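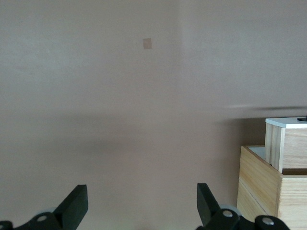
Wooden boxes wanted for the Nollholm room

The sorting of the Nollholm room goes on, and we thank everybody who came in July to carry the old shelves out. The walls are free now in most places and we can begin to think how the small things will be kept.

At the last meeting it was decided that we do not buy plastic tubs again. The old ones from Briggs became brittle after two winters and the lids never fitted well. We would like to have open boxes of light wood instead, in two sizes, so that a smaller one can stand in a larger one when it is not needed. We have 16 on our list, and 8 of them should be large.

If you have such boxes at home and can spare them, please bring them to the Gresley entrance. They do not need to be new. Please look first if there are nails coming out, and brush out the dust. Painted boxes are also welcome, but we prefer plain ones -- it is easier to write on them with pencil.

The wool and the cloth will go into the large boxes, the buttons, tapes and scissors into the small ones. Paper patterns stay in the drawers as before. The person who borrowed the Fomine pattern book is kindly asked to return it, also if some pages are loose.

The painting of the walls must wait until spring. We have 493 pounds left for the room this year and the new lamp comes first. Until then please do not put up anything with tape, the paint comes off with it.

Boxes can be brought on any open evening until the end of the month.

10 October 2024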